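2002-12-28

The days after Christmas

I have always liked these few days best. Christmas itself is lovely, of course, but there is such a lot of it, and by the evening of the day I am usually ready to sit in a chair and be spoken to only in short words. Then comes this soft bit before the New Year when the post is patchy and the shops keep funny hours and there is always something cold in the fridge to be getting on with. I had toast and cold stuffing for breakfast this morning and felt like a king.

I meant to write about the choir concert, and I will another time, but what I have been thinking about all week is letters. Proper ones, on paper, in envelopes. It started because I sat down on Boxing Day evening to read through this year's Christmas post again (I only skim it when it arrives, there is too much going on) and I found I was enjoying it far more than I had enjoyed the television.

When I was small we lived in Horkerard, in the end house by the chapel, and my mother wrote letters at the kitchen table once the plates were cleared. She had a pad of blue Branley paper, the thin sort for sending abroad, and she wrote on both sides so that by the time you turned over you were reading two letters at once, one of them backwards. Half the people she wrote to had gone off to work at Narska, and she kept them up to date with everything. Who had a new front door. What the minister had said and how long he took to say it. The price of eggs. I used to think these were the dullest letters in the world, and I couldn't understand why the people at the other end kept asking for more of them.

I understand it now. Of the cards that came this year, the ones I have gone back to are the ones with nothing much in them. My cousin's wife wrote a whole side about a hedge. It had been cut too hard in July by a man who was only meant to be looking at the gutters, and she was still cross about it in December, and I could hear her voice going up at the end of every line! I laughed out loud. The printed round robins, with the exam results and the holidays, I'm glad to have them too, but they don't sound like anybody, do they? You could swap the names over and I might not notice until the second page.

I say all this as somebody who does most of her writing by email these days, and who has been keeping this page going since the summer of 2000, so I am hardly one to talk. I love email. I would never have got back in touch with the Narska lot without it. But I notice I don't keep it. I had a very long and dear message from an old schoolfriend last spring and when I went to find it the other week it had gone wherever they go when you get a new computer. Her letters from when we were both at college, which were mostly about boys and a coat she wanted, I could put my hand on in a minute.

The keeping is a muddle, I admit. I am not an orderly person. There is a biscuit tin with family things, and a shoebox of airmails, and a drawer in the spare room that I would rather you didn't open. Every year at this time I tell myself I'll sort the lot, and every year I get as far as the first good letter and that's the afternoon gone. My system, such as it is, is that whole letters go back where they came from, and odd scraps of paper go wherever there's room.
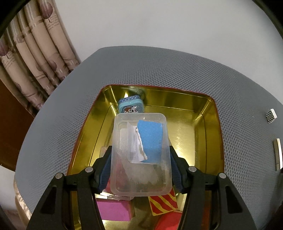 Blue and white scraps, and a big gold tin.

My mother was much better at it. She kept hers in bundles, with a bit of kitchen string round each one and the year on a slip of card, and when we cleared the house we found every one of them in the bottom of the wardrobe. It took us 4 evenings to read them and we only argued once, over whether Zarei was the name of the boat or the name of the boarding house. (It was the boarding house. The boat was never named in any of the letters at all, which shows you how much my aunt thought of it.)

What surprised me was how much of it I had got wrong. I had been telling people for years that we moved to the coast for my father's chest, and there it was in her own sister's handwriting that we moved because my mother had quarrelled with the woman at the chapel over the flower rota and couldn't face another Easter. I was 9 when we moved! I remember the van and I remember sitting on a rolled-up carpet eating a pork pie, and in all that time I never heard one word about flowers. I wish I could have teased her about it. She would have denied it to the last.

So I have made myself a promise for the New Year, and I am writing it down here where you can all hold me to it. I'm going to write 10 letters before the spring. They needn't be long. I've bought a pad (not Branley, I don't think you can get it any more, though if anybody knows different please do tell me) and a book of stamps, and I have found the good pen, which was in the car. I've got my list of people and the first one is my cousin's wife, because I need to know what has happened about the hedge.

I tried a practice one last night and it was harder than I thought. My hand ached before the end of the first side, and I kept wanting to go back and move the middle to the beginning, the way you can on the screen. You can't, so you have to put "I should have said earlier" and carry on, and then a bit further down you put it again. My mother's letters are full of that. I always took it for absent-mindedness, and perhaps it was, but I think it was also just that the ink was dry and the post went at four.

If you would like to be on the list, send me your address. I can't promise any news. We have had a leak under the sink and the cat next door has taken to sitting on our shed, and you will be hearing about both at some length.

It has started to rain again and there is still most of a trifle to deal with. A happy New Year to you all when it comes, and thank you for the kind messages about my knee, which is a good deal better and got me up to the top road and back yesterday with only one sit down, on the wall by the garage where they sell the logs.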